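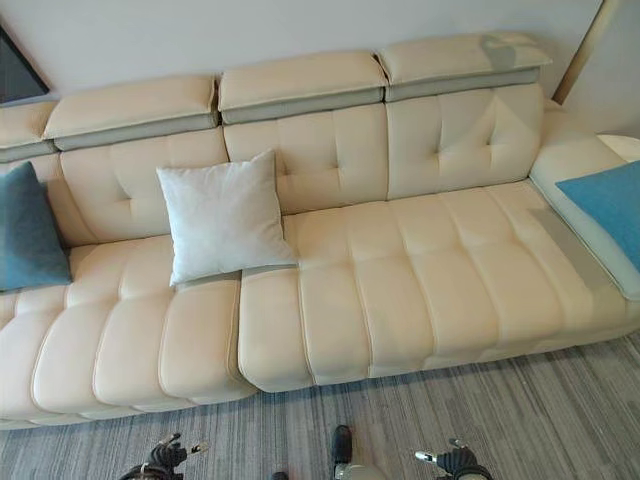
Ticket 730: Cushions will not stay in position on four-headrest sofa
Category: Furniture / Upholstery
Product: Hiltberg sofa, cream, with Plodar square cushion, teal
Opened: Feb 16, 2020
Status: Open, pending part

Problem as reported
Loose cushions slide forward off the back of the sofa and end up flat on the seat. The teal one is the worst. The white pillow also moves but holds longer. Cushions are reset every evening and are down again by morning, with the sofa not in use overnight.

Setup
Sofa stands on striped carpet against a plain wall. Surface is smooth and leather-like, wiped down with a damp cloth. No throws or covers. The cushion cover is a woven fabric with a closed zipper. The insert is the original one, bought at the same time as the cover from Usirmont.

Step 1. Checked sofa for level
Level placed on the seat front to back, then side to side. Side to side is fine. Front to back the seat drops toward the front edge. Felt pads added under the front feet, level repeated, no drop. Left overnight. Teal cushion down again, white pillow still up. Pads left in place.

Step 2. Cleaned contact surfaces
The leather conditioner was the next suspect. Back cushions and seat wiped with a barely damp cloth and dried. Cushion cover washed at 20 degrees without softener and air dried. Some improvement — the cushion now stays up until it is leaned on, then slides as before.

Step 3. Checked cover and insert
Weave inspected at the seams for glazing or residue left over from softener.
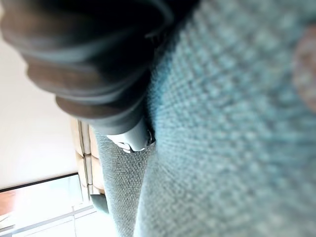
Tomaszewski support replied that the weave is rarely the cause on this type of seat and asked for the weight of the insert. In their experience a 700 g fill is too heavy for a smooth, tufted back, and the cushion tips over its own lower edge. They suggested a lighter insert and asked that no adhesive strips be used on the leather.

Insert removed and weighed on a kitchen scale: 730 g. Cover put back on with the zipper at the bottom.

Step 4. Changed position
Cushion laid on the seat and moved along it to find a spot where the stitching gives the lower edge something to catch on.

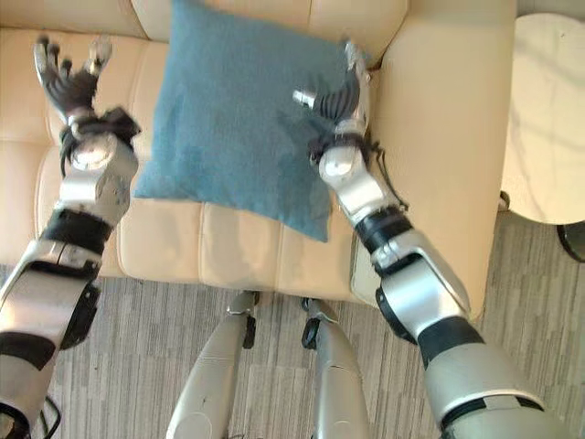
Best result so far is with the lower edge set into one of the stitched channels and the cushion tilted back 25 degrees. It held through one evening of normal use. Standing it upright against the tufting fails every time.

Remaining
Lighter insert ordered through Usirmont, same size. Until it arrives, use the position from step 4. Felt pads stay under the front feet. Ticket to be updated once the new insert has been in for a week.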